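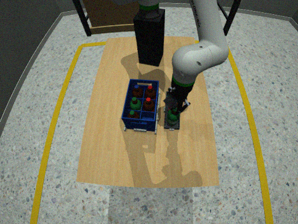 Home / Tickets / Clinics / Vaccine Fridges / My Account

Fridge logger at Skusumis clinic drops readings overnight, Uzor shows gaps

Status: Solved
Opened by: Zamfira Mihăilă
Helped by: Kanini Nyamweya

Hi all, I look after the vaccine fridge at the Skusumis clinic (plus the printer, the label maker and anything else with a plug, but that's another ticket!). We have an Usberg logger on the fridge and it sends its readings to Uzor, where the district health office can look at them. Since the start of February the chart in Uzor has had holes in it. When I printed the monthly sheet it said 43 readings missing, all of them at night, and the district office won't sign off our stock with gaps like that.

What I tried before writing in:

Changed the batteries. No difference.

Turned the logger off and on. It beeped at me and carried on dropping readings.

Moved the little base station from behind the filing cabinet to the windowsill. I had high hopes for this one - the signal bars went up to full and stayed there - but the next morning there was a fresh gap.

Checked the fridge itself with the old glass thermometer we keep in the drawer. It was fine every time I looked, so I don't believe any of the vaccine got warm, but I can't prove that for the nights, and that's what the office wants to see.

Update, 7:40 in the morning

Kanini wrote back super fast and asked me to plug the logger straight into the computer and look at what it has in its own memory. I didn't even know you could do that! The file opened at row 1000 and just stopped. Every time the memory fills up, the logger is supposed to send the lot to Uzor and start over, and ours was filling up at night and then sitting there until I came in and woke up the computer. So the office computer going to sleep was half the trouble. I've set it to stay awake and told the evening nurse to please leave it alone.

Update, next day

Fewer gaps, but still gaps, and now there's a funny one too: the temperature jumps up for a bit and comes back down, mostly when the clinic is busy. Kanini asked how the probe was sitting. Well, it was lying on the wire shelf and leaning on the door side, because that's where the cable reached. 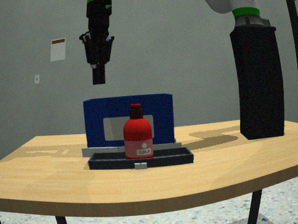 The probe should have been near the middle of the fridge the whole time, and I'm a bit embarrassed it took a ticket to find that out. I ran the cable in through the back and hung it from the top shelf with a clip. What I was going for is pretty much how the black gripper on the left hangs over that wooden table, pointing straight down with plenty of air under it and not touching anything. The one on the right, with its lower end just above the wood, is more like my first try, which was too low and would have ended up in among the boxes. I shortened the cable and taped the slack to the outside of the fridge.

Update, closing this

No jumps and no gaps since. I pulled the old readings out of the logger by hand with the export button and loaded them into Uzor, and most of the holes in the February chart filled right in. The first 2 nights are gone for good, they'd been written over. I put a note on the sheet and the Vastesell office took it. Thank you Kanini!!

For anyone with the same logger: the export button is under Tools, then Device, and you have to scroll. If it's gray, unplug the cable and plug it back in.

Was this ticket helpful? 50 people said yes
2 shares

Comments

fridgeduty: Same logger, same gaps. It was the computer sleeping for us too. Wish the manual had that on page one.

Kanini Nyamweya: Glad it's sorted, Zamfira. Please change the sending time to midday as well, so a full memory doesn't land on you at night again.

Zamfira Mihăilă: Done! Took me a while to find the menu.

pharm_tech_v: Does the clip matter? Ours is held with string.

Kanini Nyamweya: String is fine so long as the probe stays put when the door opens.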